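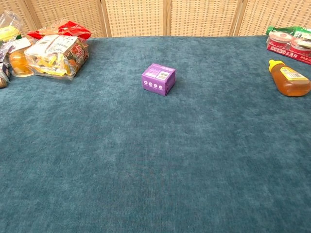 4.2 Sorting groceries on a covered table

Applies to the Belard table cover, item 233, and similar pile fabrics.

1. Spread the cover with the pile facing up. Lighter and darker streaks in the pile are normal and brush out by hand.

2. Keep the middle of the table clear. Place items there one at a time to read the label.

3. Group checked items toward the far corners. Leave 20 cm free at the near edge.

4. Store squeeze bottles of honey or syrup upright, cap closed, once sorting is done.

5. Leave multipacks of cups in their cardboard sleeve until they reach the shelf.

Note: Small boxes should be turned so the printed label can be read before stacking.

CAUTION: Do not slide heavy items across the cover. Lift them. Blot spills at once with a damp cloth and do not rub. For washing, see section 4.5.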